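Sturbridge Home Decluttering — Frequently Asked Questions

Last updated November 4, 2025

How does a first visit work?
Marcelino Sales comes to your home, walks round with you and asks which rooms bother you most. The visit takes 2 hours. You don't need to tidy up beforehand, and it helps us if you don't.

Do I have to throw things away?
No. You decide what stays. We sort items into keep, give away, sell and unsure. Anything in the unsure box is labelled and put out of sight until you are ready to look at it again.

Which room should I start with?
Most clients start with the kitchen. It is used every day, and people tend to have fewer feelings about jars and pans than about letters or photographs. Clear one surface fully before you open a cupboard.
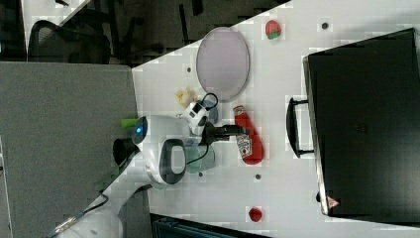 Ketchup bottle on a white tabletop.

How long does a whole house take?
A two-bedroom flat usually needs three sessions. A family house can need eight, spread over a few months. Lofts and garages are quoted separately.

What does it cost?
A full-day session is £227, including boxes and labels. The first visit is free if you go on to book a session within the month. Parking is added where your street has no visitor spaces.

Can you help with children's things?
Yes. We ask children over five to join in for the last part of the day and choose what goes back on the shelf. Sets are kept together, so play food goes with play food and bricks with bricks. Please check for missing parts before giving anything away.
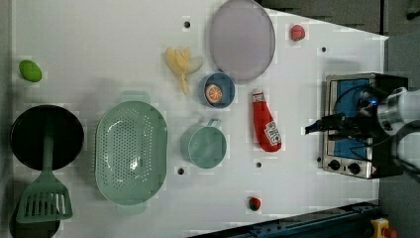
Do you sell furniture or storage?
We don't sell anything ourselves. If you need shelving, we can measure up and send the sizes to Panicker, the joiners we use most — you pay them directly. Many clients find they need less storage than they expected.

What happens to the things I give away?
We take up to 3 car loads to local charity shops and email you a list. Large items need a separate collection.

Can I change my booking?
Yes, with two days' notice. We are closed for the last two weeks of August.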